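Hatik Striped Towel
Gray with thin black stripes. Item 2311. Sold by Fluno Home Linens. 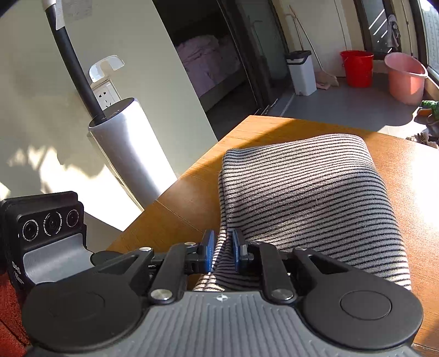
Product details

The Hatik is a plain gray towel with thin black stripes running straight across. It goes with most wood, white and darker bathroom colors, and it folds into a thick, squared-off bundle that sits flat on a table or shelf.

Weight: 15 ounces
Fiber: cotton
Sold as: single towel or set of 4
Style: Brondilmont range

The gray is a mid tone. Colors on a screen vary, and the towel will look lighter in direct sun than it does in a bathroom with no window.

Folding and storage

Fold the towel in half lengthwise, then in half again, then in thirds. Keep the stripes lined up with the short edge as you go. If a corner bunches, pinch the fold, lift it a little and let it drop back into place. Smooth the top by hand -- there is no need to press it.

The full set fits on a standard linen shelf in one stack.

Washing

Wash before first use. Machine wash warm with similar colors. Tumble dry low or hang on a line. Do not bleach. Skip fabric softener for the first few washes, as it makes the towel less absorbent. Some lint in the dryer is normal early on.

Long drying in strong sun will fade the black stripes over time. Turn the towel over halfway through if you dry it outdoors.

Matching items

Economou bath mat, gray
Hatik hand towel, same stripe
Hatik washcloth, solid gray

Ordering and returns

Orders ship in plain paper wrap. Unwashed towels can be returned within 71 days with the tag still on. Sets must come back complete -- we can't take part of a set. For a replacement, have the item number ready when you write to us.

Page updated April 7, 2020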